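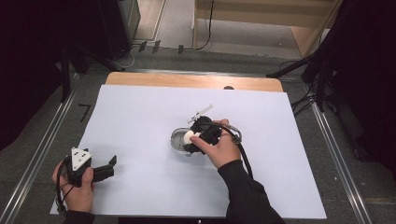 Small things, large sheet of paper

September is when the Clamthorpe Household Letter traditionally turns its attention to the kitchen table, and when Ho-yin Ng traditionally asks if we couldn't do gardens instead. We could not. Gardens had four pages last time and one of them was about a hedge.

So, the table. My own position, held for years against a good deal of eye-rolling at home, is that any sorting of small objects should start with a big white sheet of paper spread over as much of the wood as it will cover. You can buy this paper from Chu on the corner, off the end of the roll, for 75p a length. It saves the table from whatever is stuck to the bottom of things. It also shows up crumbs, hairs and dead spiders with a frankness I have come to respect.

After that you need somewhere to put the little stuff, and I am firmly in favour of see-through. A clear round tub will tell you what it holds from across the room. A tin will let you believe for a decade that it contains drawing pins. We opened ours last month and found a foreign coin, half a zip and a key that fits nothing we own, and all three have gone back in the tin.

One warning on tubs. Anything round or egg-shaped should go in before you carry the tub anywhere, and the tub should then stay put. I have chased a darning egg under the cooker and I don't recommend it as exercise, although my knees disagreed with me in several interesting ways for the rest of the week.

The soap question

A surprising amount of post came in after I said, rather grandly, that a bar of soap was less bother than a bottle. 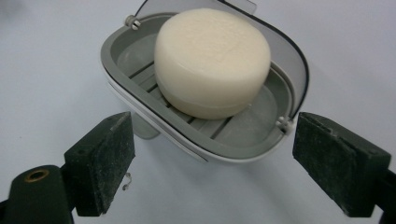 Soap dishes fail in one way only, and they do it slowly. The water has nowhere to go, the bar sits in it, and by the end of the fortnight you have a sort of beige custard with a bit of soap in the middle. Slots are what you want. A grey-green inner tray with long dark slots in its floor and a white shell round the outside is a perfectly sound arrangement, even if the ends of the tray do collect that cloudy film, as they will in any house where people wash. Get the tray clean once in a while with an old toothbrush. Mark the toothbrush. I mention this for the benefit of one reader in particular, who knows what he did.

Bars themselves are a matter of taste. I like a fat round one, cream-coloured, with a flat top you can get your palm on, and I buy the 200 gram size from the market when I remember my purse. The long curvy ones look better for the first two days and then snap at the waist. Ho-yin likes liquid soap in a pump and has asked me to print that, so there it is, and he can stop sending me notes.

Mrs P. from the top road asks whether a dish has to match the bathroom. No. She also asks whether it is rude to give someone a soap dish as a present. It depends on the someone.

Wiping down

Once the tubs are filled and the dish is back by the sink you are left with the surface itself, and the temptation is to spray something at it. I have been using the Nivel cloth that the hardware shop keeps by the till, with warm water and nothing else, and I have no complaints apart from the colour, which is a pink I associate with indigestion. The Nament one was softer and went to holes by August. Dry the table afterwards with a tea towel you don't love.

Then leave it alone. This is the difficult part. A clear surface in our house has a life expectancy of one afternoon, after which it will have on it a newspaper, somebody's glasses, a parcel for next door and a banana. I have tried putting a plant in the middle to defend it. The plant is now behind the banana.

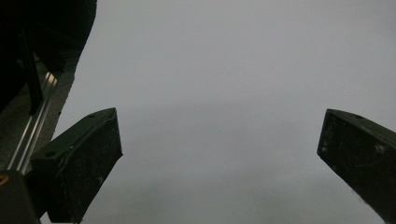 Pale grey and perfectly plain: the editor's idea of a surface.

Odds and ends

Darker tops hide tea and show dust. Paler ones do it the other way about. Several of you have written in to say which is worse, and I have put the letters in a clear tub so that I can see them and feel guilty.

The swap box will be out in the hall porch as usual from ten in the morning. Soap dishes are welcome if they have been rinsed, and lids are welcome if they come with the thing they are the lid of. Last year's box yielded a jug, two good tubs and a single oven glove for the left hand, still unclaimed.

Next month Ho-yin gets his gardens. He has been told two pages and no hedge.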